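Batau two-slot toaster: seven months in

My old toaster went bang in August (tripped everything in the flat, lovely) and I needed a new one quickly, so I went for the Batau in cream. I wanted cream because my kitchen is already full of black gadgets and I fancied something a bit softer looking. It's a plain boxy thing with rounded edges and a matte finish, and I still like the look of it every morning.

Right, toast. There are 7 settings on the dial and I live on 4 for ordinary white. Wholegrain needs a 5, and if it's the seedy sort from the freezer I go up to 6 and keep an eye on it. First slice of the day comes out paler than the second, which annoyed me for a week and then I just got used to it. Crumpets fit! Bagels fit if you cut them properly, which I don't.

The slots could be longer. My sister buys those big sourdough loaves and you have to toast a slice, turn it over and do the other end, and then you've got a stripe in the middle. She has the Raltico and hers takes a whole slice, but it's enormous and it cost her nearly double.

Crumb tray is fine, slides out the back, though I'd have liked it at the front as mine lives against the wall. I do get crumbs everywhere but that's mostly me. The matte finish marks a bit if you have buttery fingers, and a damp cloth sorts it out.

Would I buy it again? Yes, if it was on offer. Four stars, and it'd be five with longer slots.

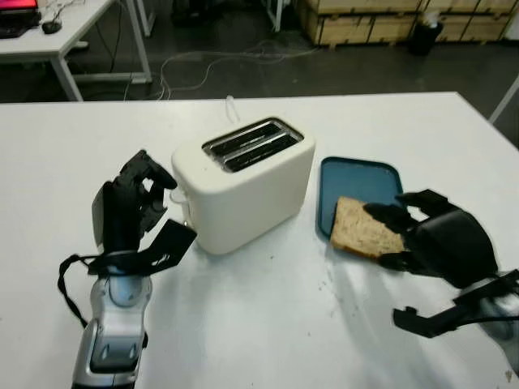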